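Cedero Black Serving Tray
Item 779
Sold by Rollel, kitchen and table

This is the tray we reach for when everything for the table has to travel in one trip. The Cedero is a large black rectangular tray in plastic, with a raised rim that slopes outward all the way along and a flat lip at the end for your fingers. It's light, it's tough, and it looks much smarter on a table than you'd expect from something you can rinse under the tap and forget about.

We've had it in the shop since March and it has quietly become the thing we use most in our own kitchen (the one behind the counter, where lunch happens). The matte floor is the part we love. There's a fine texture to it, just enough that cups and bowls don't go skating off when you turn a corner, and it doesn't show every fingerprint the way our old glossy one did. White china looks wonderful on it!

What people use it for

Soup nights, mostly. Set out the spoons and chopsticks on the tray, put it in the middle of the table and let everyone help themselves. It's also a good size for a teapot and cups, for carrying plates back to the sink, or for keeping oils and sauces together next to the stove. One customer grows seedlings on hers – not what we had in mind, but she came back for 2 more.
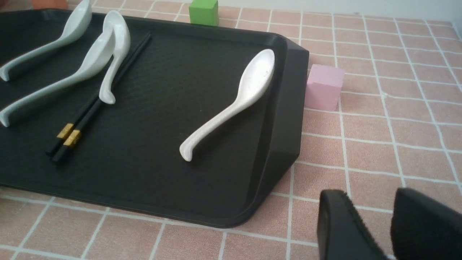
The rounded corners make it easy to wipe out, and there's no seam for crumbs or rice to hide in. If you've ever tried to get dried soy sauce out of a square corner with a toothpick, you'll know why we're so pleased about this. The rim is tall enough to catch a spill but low enough that you can reach across it and pick up a spoon without knocking your wrist.

Good to pair with

Prunby soup spoons, white ceramic. Deep oval bowl, long handle with a curl at the tip. They hold a proper mouthful of broth, dumpling included. Sold singly, so you can buy the number you need and come back when one gets dropped.

Black chopsticks, sold by the pair. Thicker at the top end, comfortable in the hand, and a nice match for the tray.

Matoušek noodle bowls, if you want the whole set. These are heavier than they look, so carry 3 at a time on the tray and go back for the rest.

Care

Wash by hand in warm water with a soft sponge, or put it on the top rack of the dishwasher on a cool program, no higher than 60°C. Please skip steel wool and scouring powder, which will leave shiny patches on the matte finish. Keep it away from hot burners and don't use it in the oven or microwave. A hot pan should go on a trivet first.

Several trays will nest together in a cupboard. Dry them before stacking – they do like to cling to each other when they're damp.

Ordering

Available in black only. Trays go out flat in a cardboard sleeve, and spoons are wrapped one by one. If you'd like the tray, spoons and chopsticks together as a gift, leave a note with your order and we'll pack them in one box.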